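首页 > 生活版 > 收纳与洗衣 > T恤到底怎么叠
打印本页 | 用电子邮件发送
最后更新:二月

衣柜塌了一半:
家里T恤越叠越像咸菜。求一种不用思考的叠法,最好星期五前学会,我妈要来。

Zumelton:
找个大平面铺开,先抚平再折。肩对肩,袖子往里收,下摆往上翻两次。别在膝盖上叠,膝盖没有直角。

老鳏夫的熨斗:
反对。卷起来最省地方,我卷了二十多年。

Zumelton:
楼上的卷法我试过,拿出来每件都像刚被审讯过。

Nolow:
叠衣板23块钱,一劳永逸。

衣柜塌了一半:
买过,现在垫花盆。

老鳏夫的熨斗:
叠衣板是给没有耐心的人用的,有耐心的人根本不叠,挂起来。

Nolow:
你刚才还说卷。

Vitalii Savchuk:
你们吵了两页,没人提台面。床太软,一压一个坑,袖子自己会跑。要宽,要有一点垫,布面的最好,衣服不打滑。贴三张图,都是同一个地方的,第二张那件蓝色短袖摊在台面上,算是铺平了,下摆还皱着。

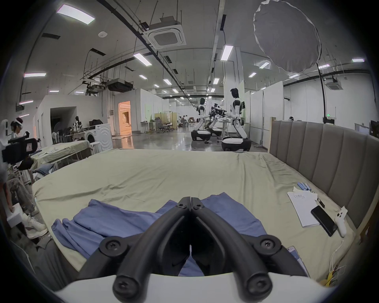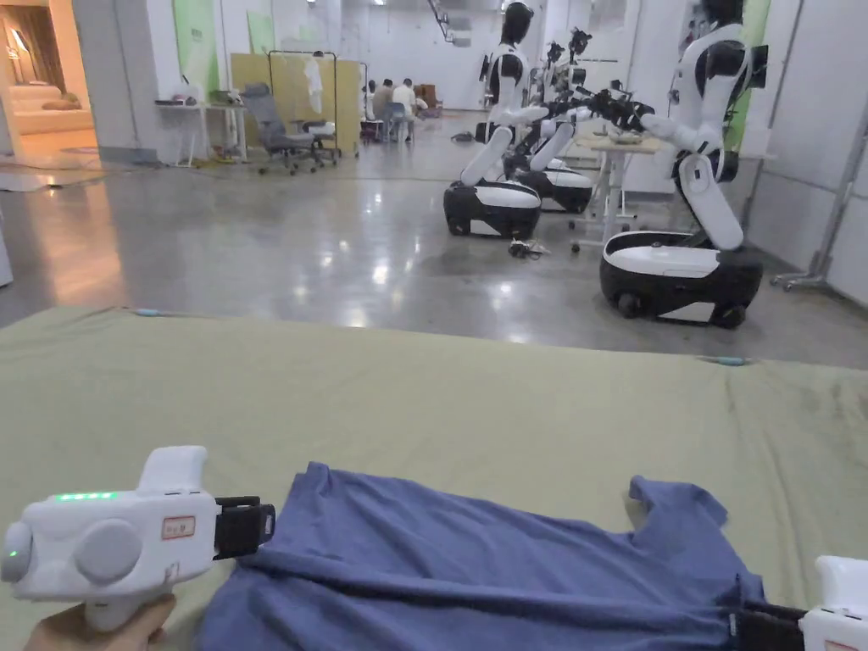
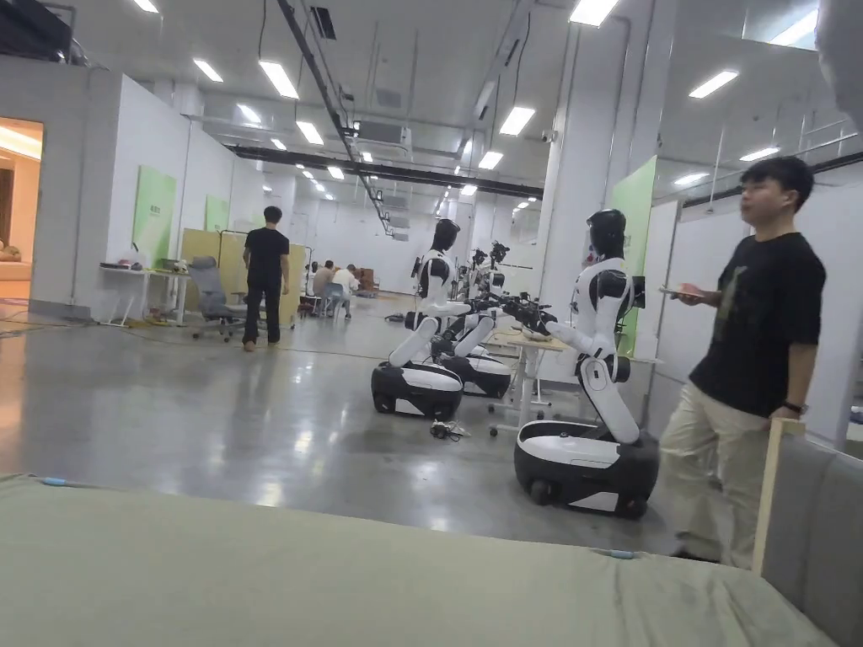 我自己家是旧餐桌上铺一层薄棉垫,外面再绷块粗布,四角用夹子夹住。棉垫别买厚的,厚了跟床没区别。下摆先拉直,再管袖子,顺序反了就得重来。

Zumelton:
同意台面,不同意顺序。先袖子。

老鳏夫的熨斗:
我的床硬得很,不存在坑。

衣柜塌了一半:
餐桌被占了,上面全是没叠的T恤。

Nolow:
那先吃饭怎么办?

衣柜塌了一半:
站着吃。棉垫多大合适?

Vitalii Savchuk:
比衣服摊开大一圈就行,袖子别悬在外面。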